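Rurkmont ferry passengers file claim over missed medical stop

For release: March
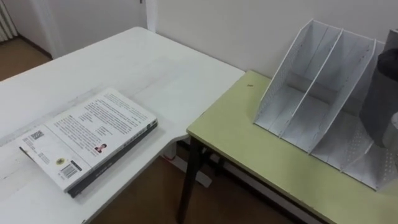 RURKMONT – Lawyers for four passengers on the Zovomell night ferry have filed a claim against the operator, Georgiev Lines, and the Rurkmont port office. The claim says a passenger who fell ill on board waited 3 hours for medical help, and that two requests to turn back were turned down by the crew.

The passenger, Ilir Radonjić, spent 2 nights in the hospital. Home now, still recovering. His three relatives on the same crossing are the other claimants.

"We asked at the desk, then we asked again. They told us to sit down and wait," said his niece, Danica Trajkovski. "There was no ambulance at the dock either. My aunt called one herself."

According to the claim, 176 people were on board. The first aid room was locked and the duty officer did not have the key. Port staff recieved a radio call before arrival, the family says, but did not pass it on.

Attorney Nataša Babić of Wusby Legal is handling the case. Claim asks for medical costs, damages and a the full radio log from that night.

"The log matters most right now – we want it before anything gets lost," Babić said.

No reply yet from the operator or the port office. Hearing date to be set.

Press contact: Thu Ninh, Wusby Legal, Rurkmont office. Calls before 4 p.m. please.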